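Unit 6: Canceling or Postponing a Public Event

Course handout for Event Administration. Prepared by Mirjana Angelovski. To be read before the seminar on contracts and refunds.

6.1 Purpose of this unit

Earlier units dealt with the planning of fairs, festivals and other large public gatherings. This unit deals with the decision not to hold one. Students should come away able to name the parties who must be consulted before a cancellation, to put the necessary notices in a workable order, and to draft a short public statement that will stand up to questions from exhibitors, ticket holders and the press.

The terms are used here as follows. A cancellation ends the edition of the event for that year. A postponement moves it to a later date, whether or not that date is known. A curtailment keeps the date but removes part of the program, such as the livestock shows or the evening concerts. Each has different consequences under most vendor agreements, and a statement that confuses them can create obligations the organizer did not intend.

6.2 Who decides

In most fair associations the authority to cancel rests with the board of directors and cannot be delegated to staff. The bylaws normally state the quorum, the length of notice for a special meeting, and whether a vote may be taken by telephone. Students should read the bylaws of their chosen association before the seminar and note where they are silent.

A public authority may also close an event by order, and the difference matters. Where the closure is ordered, many contracts treat it as an event outside the control of the parties. Where the board acts on its own judgment, even on sound advice from health or weather officials, the same clause may not apply. The minutes should therefore record what advice was received, from whom, and at what hour.

6.3 Case study: the Fetance Harvest Fair

The Fetance Harvest Fair is a county event with 300 registered exhibitors and a midway operated under contract by Wulora. In August the main access road was closed by flooding, and the county engineer could not say when it would reopen. The board met at 7 p.m. and voted to cancel the fair, while allowing the junior livestock sale to go forward at a different site in Plelo.

The board's reasoning was sound, but the order in which people learned of it was poor. The decision was posted on the fair's public page before the exhibitors had been written to. Wulora's crews, already on the road, heard of it from a local radio station. By the next morning the fair office had logged 988 telephone calls, most of them from exhibitors asking whether stall fees would be returned. The office had no agreed answer, and different callers were told different things.

The contract with Wulora provided for a reduced fee if notice of cancellation was given at least 30 days before opening. Notice was late by less than a week. The parties later settled, but the association paid more than it would have done had the question been placed before the board when the road was first reported unsafe. 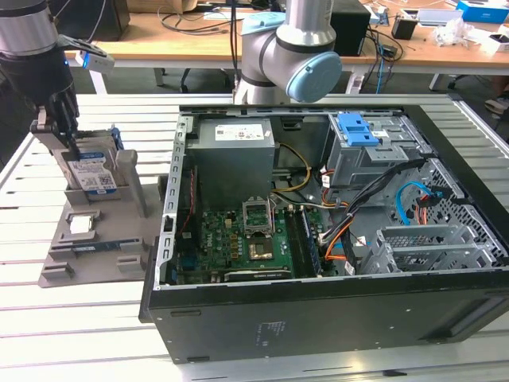
Page last changed: August

6.4 The order of notice

The following order is recommended. It assumes that the board has voted and that the wording of the statement has been approved.

First, staff and the senior contractors, by telephone. This includes the midway operator, the security firm, the tent and power suppliers, and any headline performer's agent. Written notice in the form required by each contract should follow on the same day.

Second, public agencies. The sheriff, the fire marshal, the health department and the road authority will each have assigned people to the event.

Third, exhibitors, vendors and sponsors, in writing. The letter should say what will happen to fees already paid and give the date by which a further letter will be sent.

Fourth, ticket holders and the press, at the same time. An embargo of a few hours is reasonable. A longer one is seldom kept.

6.5 Refunds

An organizer may offer a full refund, a credit toward the next edition, or a choice between the two. A choice is usually the best received, although it requires more clerical work and makes the cash position uncertain for some weeks. In the Fetance case, vendors were offered a return of 50 percent of the stall fee or a full credit. The board did not set a closing date for replies, and a number of accounts remained open into the following season.

Students should note that service charges collected by an outside ticket seller are governed by that seller's own terms. A statement promising that "all money will be returned" may commit the organizer to sums it never received.

6.6 The public statement

A good statement is short. It gives the decision in the first sentence, the name of the body that made it, and the reason in plain words. It then tells ticket holders what they must do, if anything. Expressions of regret are proper but should follow the decision. One named person should be quoted, and that person should be available to answer calls on the day.

The statement issued at Fetance opened with two paragraphs on the history of the fair. Several newspapers missed the exception made for the livestock sale, which appeared near the end, and some families did not bring their animals to Plelo as a result.

6.7 Questions for the seminar

Prepare brief written notes on the following.

What should the Fetance board have asked its legal adviser when the road was first reported unsafe?

Would postponement have been open to the board under a contract such as the one held by Wulora? What further facts would you need?

Redraft the Fetance statement in no more than five sentences, including the arrangements for the livestock sale.

6.8 Reading

Hodžić, Panagiotis. Notice and Default in Fairground Contracts. Course reader, section 4.

Živković Papers, folder on county fairs. Available at the department office on request. Folders may not be taken out of the building.

Written notes should be handed in at the start of the seminar. Late notes will be read but not marked.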